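Fandutard Robotics Club
Minutes of the October meeting
Held at the Imitdale workshop, Sunday, October 20, 2019

Present: club members, the two project leads, the club secretary (taking minutes) and several parents who stayed for the tea.

Apologies: received from the junior coding group, who were away at a maths day.

1. Minutes of the last meeting

Agreed as correct, with one change. The spare cable order was for Mugo, the table-laying project, and should not have been put down under Florard, the line-following team. The secretary has fixed the copy in the folder.

2. Mugo project report

The project leads gave a very cheerful report. Mugo is the two-armed table-laying entry, and the task for this term is a place setting on a tray: plate, fork, spoon and cup, all put where a person would want them. The group has now saved 367 practice runs, each one driven by a member, and everybody who has wanted a turn at the controls has had one. Members said it is much harder than it looks from across the room, and also much more fun!

There was a long talk about thin things. A cup gives the gripper plenty to close on, but cutlery lies flat and the fingers have to come in low and straight. The leads asked drivers to slow right down for the last bit of the approach and to say out loud when they are about to close.
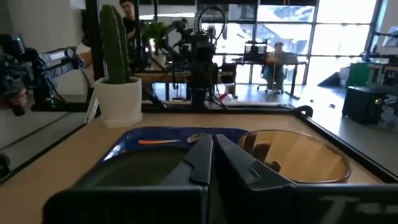 3. Layouts for the practice runs

The group agreed to keep changing the starting positions. If the fork always begins in the same spot, the program learns the spot and not much else. Suggestions from the floor were all written on the board, and these were adopted:

- cutlery starting on the table as well as on the tray
- the cup at the corner of the tray one day and well away from it the next
- both the blue tray and the black one to stay in use
- plants to stay on the tables, so that the arms get used to having things nearby

One member asked if we could add napkins. The leads love the idea but would like to leave cloth until after the regional day - it folds in on itself and will need a good few evenings of its own.

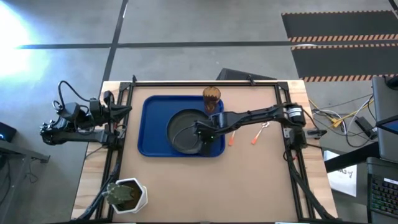

Reading time: 3 minutes

4. Sharing out the arm time

With more members signed up this term, the rota needs another look. It was agreed that drivers will work in pairs, one on the controls and one keeping the log, and swap after each batch. The log keeper writes down the layout, the result and anything odd. Please do write down the odd things, even when the run went well, as they have been the most useful notes we have.

A newer member drove a full cup-to-tray run at the last practice and got a round of applause. The meeting would like that recorded.

5. Money

The balance stands at £879. The quote for replacement finger pads and two new power supplies comes to £473, and the meeting voted to go ahead. Everyone was in favour. The Florard team will put in their own request next month, once they know which wheels they want. 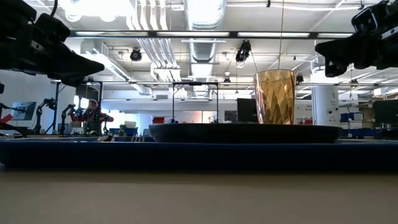 6. Question from a parent

Do members need to know how to write code before they join the Mugo group?

Plenty of our members start with none at all. New people begin by driving the arms and keeping the log, and pick up the code side bit by bit on practice evenings.

7. The regional day

The rules have come through and were read out. Each team gets a short talk to the judges and then a run with a layout they haven't seen. The leads think our changing layouts have put us in a good place for this, and there was a lot of excited chatter about who will give the talk. Names on the sheet by the door, please.

For the run itself, the leads suggested setting the plate first, as the rest of the setting is judged by where it sits.
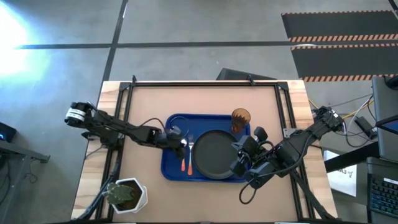 After that the fork and spoon go down, then the cup. Some members would like to try the cup earlier, while the other arm is busy with the cutlery, to save time. The leads were keen to see it tried, and both orders will be run at the next practice and the logs compared.

8. Any other business

Cables on the floor to be tidied at the end of each evening. The biscuit tin is empty again.

9. Next meeting

Same place, date to be sent round by email. Florard will report first.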